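# Laundry cell: finger pads, wrist camera and the "auto" calibration

**wickerman22**

Carrying on from the other thread because it was turning into an argument about grease. We run one Yaman arm on a Nulell two-finger gripper, picking clothes out of a basket. I look after it two evenings a week and I'm trying to work out whether the maintenance sheet that came with the Jinstead kit is worth following.

The sheet says to swap the finger pads every 383 cycles. Not 380, not 400. I asked where the number comes from and got a link to the same sheet. It also says to run the auto calibration each time the pads are changed, and I'm not convinced that does anything except move the arm about and print "OK".

This is the view I go by when I set the finger opening:
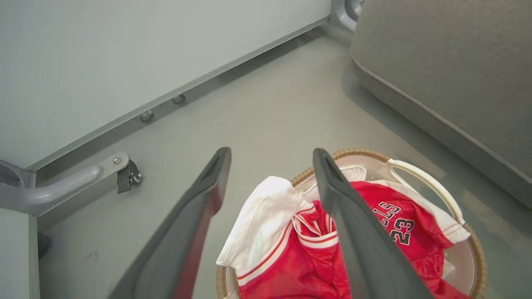
*Wrist camera, fingers open over the basket. Red 23 jersey on top.*

My routine at the moment:

1. Power down and wipe both fingers, including the slots near the tips.
2. Check the pads by thumb. If one feels slick, both get changed.
3. Refit, tighten by hand, then a small turn with the key.
4. Run open and close six times with nothing in the fingers.
5. Try it on shiny fabric first, then on cotton.

Does anybody follow the printed interval? And has the calibration ever once told you something was wrong?

---

**pallet_truck**

We follow it. It costs very little and you don't have to think about it. Changing pads by thumb is fine until somebody else with a different thumb is on shift.

As for calibration, yes, it failed for me in October. Loose camera bracket.

---

**wickerman22**

Did it say the bracket was loose, or did it say "fail" and you found the bracket yourself?

---

**pallet_truck**

It said fail. I found the bracket. Still counts.

---

**mrs_torque**

I wouldn't call that counting. Ours passed with the camera turned far enough that both fingertips were off to one side of the picture. Passed three times running. I now ignore the result and put a bit of tape on the bench, close the fingers over it and look for myself.

Your step 5 is the useful one. Sports fabric slides about and shows up a tired pad long before a T-shirt does. I'd do it before step 4, mind. Opening and closing on thin air proves the motor works and that's all.

---

**slotted_screw**

Strongly disagree about step 4. A dry run catches a pad that has been put in crooked before you go dragging it through the washing. We had one peel off and end up in a sleeve.

Also, what grip force are you on? The Brirton guide says 65 per cent for "mixed textiles", whatever those are supposed to be.

---

**wickerman22**

I tried 65. It seems high to me. I've been on 40 with fresh pads and I go up a bit as they wear, which I accept is hiding the problem and not curing it. What I want to avoid is a grip so hard that it picks up everything in the basket in one lump and the log calls that a success. 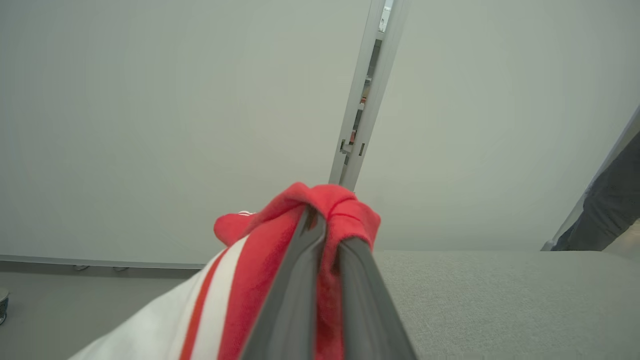
And that's my other complaint. The log only records that the fingers stopped before they were fully shut. It has no idea whether they stopped on one layer, a great knot of cloth, or a garment and its neighbour. So when the supplier quotes a success rate I'd like to know who looked at the pictures, and my guess is no one did. I've started going through the stills at the end of each session and marking them by hand. It's slow, but I trust it more than a green tick.

---

**pallet_truck**

You're asking a lot of a gripper that reports one number. Finger width is finger width. If you want to know about layers you need something else on there.

---

**wickerman22**

Fine, but then the sheet shouldn't say "verifies secure grasp". Those are their words.

---

**mrs_torque**

Agree with that. Width is still handy if you write it down, though. Close on the same folded tea towel after each pad change and note the reading. If it drifts, either the pads are compressing or something in the finger mount has moved. I have more than 22 readings in a notebook now and they're duller than I'd hoped - but I did spot one worn mount that way.

---

**slotted_screw**

Tea towel is a decent idea. Same towel every time, and don't wash it.

---

**wickerman22**

Surely it needs to be washed at some point?

---

**mrs_torque**

Mine hasn't been.

---

**wickerman22**

Right. Plan for now: keep the dry run (slotted_screw wins that one), add the towel reading, put the tape on the bench before I touch calibration, and log the cycle count whenever a pad fails by thumb. If they all come out near 383 I'll apologise to the sheet in this thread. I don't expect to have to.

---

**pallet_truck**

I'll do the same at our end and keep changing them on the number. Then we can compare. Which pads are you buying, the ones in the kit or the cheap ones?

---

**wickerman22**

Kit ones until this lot run out.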